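Setting up your Kisier card reader at the front desk

Grab a coffee, this won't take long! Plug the Kisier into a USB port on the computer itself (hubs make it moody) and wait for the light to go green. Open Soltuvis, choose Devices, then Add Reader, and type in the site code, 2625. Now lay a member card flat on the reader and hold it still for 4 seconds, until you hear the beep.

If you get two beeps, the card is an old one and needs enrolling first, so click Enroll and try it again. Maribeth Umali keeps a box of 40 blank cards if you need to replace any.
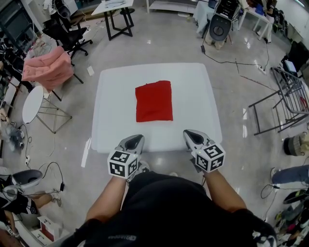

Folded red cloth on the white table

Last of all, click Save and close Soltuvis before you unplug anything.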